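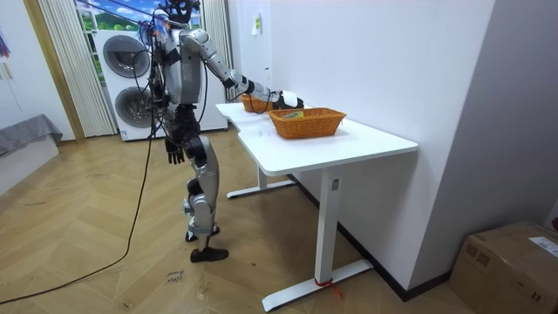
Humanoid unit at the standing desk, right hand near the rear basket.

Minutes - Fault review, basket transfer cell, Navholm site
Chair: Elaine Trindade
Start: 2:15 p.m.

1. Previous minutes
Accepted. The open item on spare wrist actuators stays open. Sriwong has not sent a delivery date.

2. Fault 1438
The right arm stopped in mid-reach during a transfer run in April. The controller logged code 1438 (loss of joint feedback, right elbow). The arm should have held position. It sagged toward the desk for 252 milliseconds before the brake engaged, and the hand struck the rim of a basket. No injury. No damage found on the hand or the desk.

The log shows feedback dropping out three times earlier in the same run. Each dropout was shorter than the alarm threshold, so no alarm was raised and the run continued.

3. Cause
Elaine Trindade reported on the bench check. The elbow encoder passed. The fault came back when the cable bundle at the back of the torso was pulled to the left by hand. The connector latch on the encoder line was worn and let the plug shift under side load. The meeting accepted this as the probable cause. A software cause was not ruled out - Ultov still has the controller log and will report separately.

4. Brake delay
The limit in the cell procedure is 50 milliseconds. The measured delay was well over this. It was agreed that the delay is a separate fault from the connector and will be tracked under its own number. The Leltitz brake driver is to be tested with the feedback line disconnected, arm raised and arm supported by a sling.

5. Cables
The bundle hangs free down the back and left side, and the power cable runs across the floor. A strain relief bracket at the torso was agreed. A floor cover for the power cable was discussed. One objection was that a cover would restrict stepping. No decision.

6. Actions
- Replace encoder connector and latch, right elbow. Check left elbow for the same wear.
- Fit strain relief bracket.
- Brake driver test as in item 4. Results to E. Trindade before any powered arm motion.
- Lower the dropout threshold so that repeated short losses stop the run.
- Ask Ultov for the log report.

The cell stays locked out until the first three actions are signed off.

Closed 3:05 p.m.

Contact: Navholm site office, cell safety desk | © Navholm | Back to top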